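Moving the kitchen to the other side of the hall

The new kitchen has been usable since April, so I should write down how it went while I still remember. A few people asked after my last post, and Leonie Strebel wanted the cabinet measurements, which are further down.

The old kitchen was on the north side and got no sun after nine in the morning. The room across the hall had two windows and held a sewing table, the ironing board and boxes from our last move. We talked about swapping them for years. What stopped us was the plumbing. The drain had to cross under the hall floor, and the first two plumbers who looked at it didn't call back.

The third was Alois Zürcher. He took up four floorboards, lay down with a flashlight and said there was enough drop for the pipe if we put the sink on the inside wall. I had wanted the sink under the window. I thought about it over a weekend and called him on Monday to say yes. The sink is on the inside wall and I don't mind it as much as I expected. I look at the calendar while I wash up, so at least I know what day it is.

We bought the cabinets flat from Deltau and put them together ourselves. The base units are 50 centimeters wide, except the one next to the stove, which is 67 because we cut down a bigger one to fill the gap. Leonie, that is the one you asked about. Cut the back panel first and leave the door for last. We did it in the other order and had to buy a second door.

The counter came from Sönmez, a small yard behind the train station that sells offcuts. It is beech, with one dark streak near the left end. I oiled it three times before we used it and I will have to do it again before winter. Coffee leaves a ring if it sits overnight. Beet juice is worse.

Altogether the cabinets and counter came to 1122, delivery included. The plumbing was separate and cost more than that. I had planned for it to be the other way around.

The thing I didn't plan for was storage. The old kitchen was ugly but it had a pantry, a narrow one with shelves up to the ceiling, and everything we owned had gone in there over the years without anyone deciding on it. The new room has no pantry. We now walk across the hall for flour and canned tomatoes, and the dishes had to be thinned out.

I went through them slowly. Plates were easy, because we only ever use the same ones. Glasses were easy too. Bowls took me most of an evening. I have mixing bowls, salad bowls, bowls that were my aunt's, bowls from flea markets, and I could think of a use for each one.
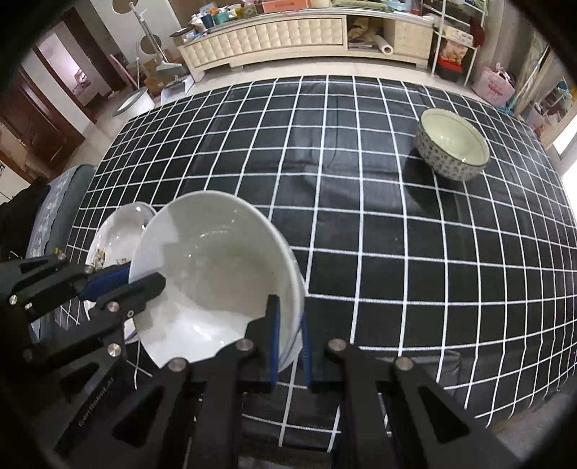
My rule in the end was that a bowl had to fit inside another bowl or be something I would miss. It got rid of fewer than I had hoped. The ones that didn't pass went to the church sale along with the fondue set and a waffle iron that tripped the fuse.

The open shelf above the counter is still not up. The wall on that side is old plaster over lath, and the first screw went in and came straight out again with a handful of dust. Alois told me to find the studs, but the studs are not where I want the shelf. I may end up with two short shelves and a gap in the middle.

Lighting is the other unfinished job. We have one ceiling lamp and it puts your shadow right where you are cutting. I ordered a strip light from Flelero that goes under the upper cabinet, and it arrived with the wrong plug. They are sending another one.

The old kitchen is now the sewing room. It is still dark, but a good lamp fixes that, and the pantry turns out to be a decent place for fabric on the shelves the flour doesn't need. The only trouble so far is that the old linoleum has a dip where the fridge stood, and the chair rolls into it. I'll pull the linoleum up when the shelf is done.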